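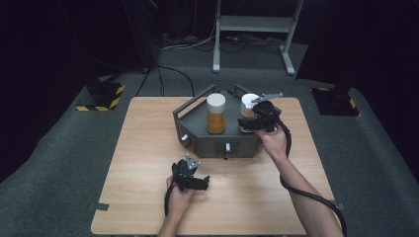
Two jars in the gray tray, on the oak-colored table

wfawzy
Hello all. I want to keep my jars in this tray, the dark metal one with slanted sides and two small silver knobs in front. The taller jar has the white cap and orange content, the other is shorter with white lid. Is it better to put the tall one in the middle or at the side? The table is the Flerness, so it is small and I cannot put a second tray.

Karine Girard
I would put the short one in front and the tall one behind it. Then you read both lids without moving anything.

isesero505
I do not agree with Karine. Side by side is easier for the hand. With one behind the other, you always knock the front one.

Karine Girard
I have done it like this since May and I did not knock any jar yet :)

wfawzy
Thank you both. My jars have no labels on the lid, so reading is not so important for me. Does somebody put a mat under the jars? I worry about scratches on the metal.

isesero505
Thin felt, cut to the size of the bottom. I paid 5 for a sheet and I still have half of it.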